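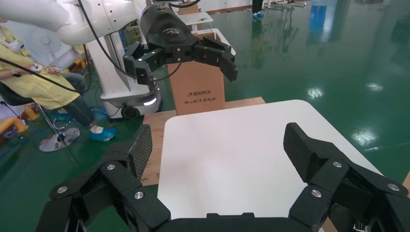 Two grippers, one cardboard box, and a seated operator at the controls.

HURACH STUDENTS TO PACK BOXES SLOWLY, IN PUBLIC

HURACH, May – The Polix student robotics club will hold its open packing contest this Sunday at 2 p.m. in the Storora building. Teams have 3 minutes to put as many items as they can into a cardboard box, using robot arms and whatever patience they have left.

The club has logged 400 practice runs this term. It is proud of 300 of them.

Last year's Meng Cup went to a team that packed one sponge. They have asked us to mention that it was packed very well.

Admission is free. Shoe covers are provided at the door and are not optional.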